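Naming day at Poslow: frequently asked questions

Print this page | E-mail this page

Updated 2/11/24

What is a naming day?

A naming day is a non-religious gathering at which a new baby is introduced to the wider family. It has no legal effect. The birth must be registered separately, and the Poslow staff cannot do this for you.

How long is a booking?

Two hours, including setting up and clearing away. The ceremony itself takes 12 minutes if there is one reading, longer if grandparents wish to speak. 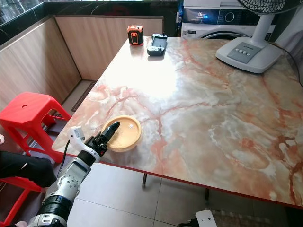
How many guests may attend?

The upper room holds 30, babies included. Pushchairs are left in the lobby -- please fold them.

Can an aunt, uncle or family friend lead the ceremony?

Yes. Send the person's name to Nathalie Kramer at least six days beforehand. If you have no one in mind, Jasper Cuypers leads most ceremonies and will telephone the parents first to agree the wording.

Is there a dress code?

No. Guests have come in morning dress and in football shirts. Confetti is not allowed in any form.

May we bring our own food?

Cold food only. Cakes are accepted from any baker or from home. Label anything containing nuts, and take leftovers with you.
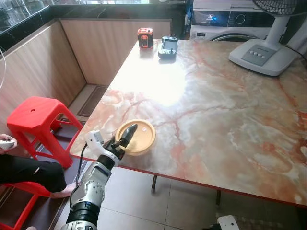
What if the baby arrives late?

Bookings made before the birth can be moved once at no charge. A second change is treated as a new booking. July dates can be moved only within July.

Do older brothers and sisters take part?

They may sign the family card as witnesses. Any legible mark is accepted.

Whom do we contact?

Telephone the office on extension 802 and ask for Nathalie Kramer or Frans Aerts.

Print this page | E-mail this page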